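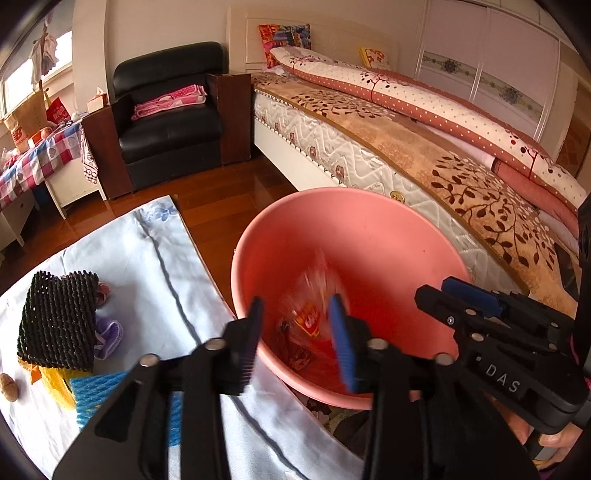
Foam mesh sleeves on the cloth, wrapper and dark scraps in the basin.

Forum » Household » Waste and Sorting » Foam fruit sleeves: keep, bin or recycle?

twhitlock
Posted January 27, 2024

Starting a thread on foam mesh sleeves, the stretchy netted kind that fruit gets packed in. I sort the bedroom floor end of things into two places: a cloth for what stays and a pink plastic basin for what goes. The basin takes film wrappers and dry scraps. The cloth currently has sleeves in black, yellow and blue, a small purple mesh pouch and one walnut that has yet to be dealt with.

Questions:
1. Is the foam accepted in anyone's kerbside plastics? Our leaflet says "no expanded foam" and gives no further detail.
2. If kept, what for? I have 83 of them in a carrier bag and the bag is full.
3. Does the colour make any difference to the recycler?

Wendy

toon_l
Expanded polyethylene, normally marked 4 if it is marked at all. Most aren't. Kerbside will reject it in nearly every district because it is too light for the sorting line and gets blown in with the paper. Grirkuvville took it at the depot until June, in the cage with the bubble wrap, then stopped. Ring your depot before driving out.

On 3: dark colours are worth less as regrind. For the householder there is no difference.

Toon Lambrechts

LiesbethW
Agree with Toon on the material, disagree on the depot. Grirkuvville still takes it if it is bagged separately and clean. I took a bag three weeks ago and the man on the gate waved me through to bay 20. The sign on the cage is out of date.

For reuse:
- round the stems of wine glasses, one sleeve each, when they go in a box
- between stacked pans with a coated surface
- over spare light bulbs
- on the neck of a bottle of oil, to catch the drip (replace when sticky)

They don't cushion anything heavy. I wouldn't put one round a jar and expect it to survive a drop.

griet.l
Why are they on the floor at all? Serious question. Sorting at floor level means bending for every item, and anything crumbly gets on the boards. There is a table in the same room. Clear half of it, put the basin on that and sit down.

twhitlock
The table has a checkered cloth on it and two bags and a box of tissues, and I would be moving those every time. The floor is wood and sweeps clean. Sitting beside the bed I have both the cloth and the basin within reach. I have tried it on the table and pieces roll off, walnuts in particular.

griet.l
A tray with a lip would stop that. The Akow one is shallow enough to work over. But it's your back.

Hường Vũ
I do it on the floor as well. A thin cloth with the four corners free is quicker than any tray. You pick up the corners, carry the lot to the cupboard and tip it out. For the waste side a round basin with a wide rim is the right shape, as you can hold it by the rim with one hand and there are no corners for crumbs to lodge in. I would rinse it afterwards, dry it and hang it up.

One point on the original post. Film and food scraps should not go into the same basin. Ours are collected separately and scraps stuck to film are enough to get the film refused.

twhitlock
Fair. I have been separating them at the end, lifting the wrapper out and tipping the rest into the food caddy. It does mean a wipe of the wrapper now and then.

toon_l
Hường is right about that. Also check the label on the wrapper. A paper label on a clear film wrapper is normally peeled off first. A printed film label can stay on. If you can't tell, tear a corner: paper shows fibres, film stretches.

LiesbethW
Toon, our district does not ask for labels off. It was dropped from the leaflet two years ago. You may be quoting the old one again.

toon_l
I am quoting the one on my fridge, which is the Bavex contract version. If yours is from Stevens then the rules will differ. Wendy should say who empties her bins before anyone gives her any more instructions.

twhitlock
Stevens, since the changeover. Nothing in it about labels either way.

LiesbethW
Then leave them on.

Hường Vũ
On storage, 83 is too many loose. They compress well. Push them one inside the other, small into large, and you get a sort of rope. About 60 fit in a shoebox that way. Yellow and blue seem to be the softer ones in my lot and nest more easily. The black ones I have are stiffer and go on the outside.

griet.l
Or keep ten and get rid of the rest. How many wine glasses does one household move in a year?

twhitlock
I have six glasses. Point taken. I will keep one shoebox, nested as Hường describes, and ring the depot about the remainder. The mesh pouch I am keeping, it will do for pegs.

toon_l
Let us know what the depot says. If bay 20 is still open I have two sacks in the garage.

LiesbethW
It's open. Go before noon, they shut the cage for lunch and don't always unlock it again.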